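3.2 Listening sessions

We were delighted by how readily people took to the old cassette decks! Each of the 77 listeners heard the same two tapes, first on the Fason deck and then on the Clulter, with a short break in between. Seven asked to hear the second tape again -- they liked the hiss. Gaete and Shehata ran the Salem sessions in July, and their notes on wow and flutter are a real pleasure to read.

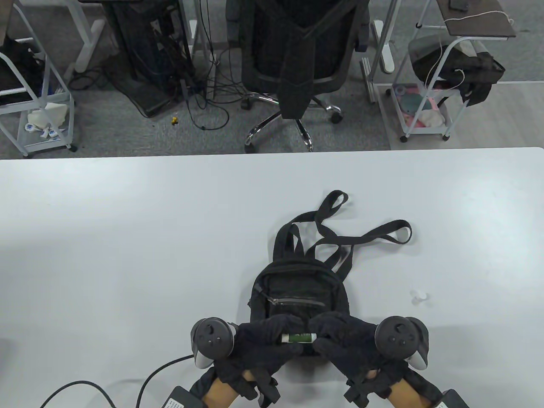

Figure 5. Small black backpack on a white tabletop.

Ratings for both decks follow in Section 3.3.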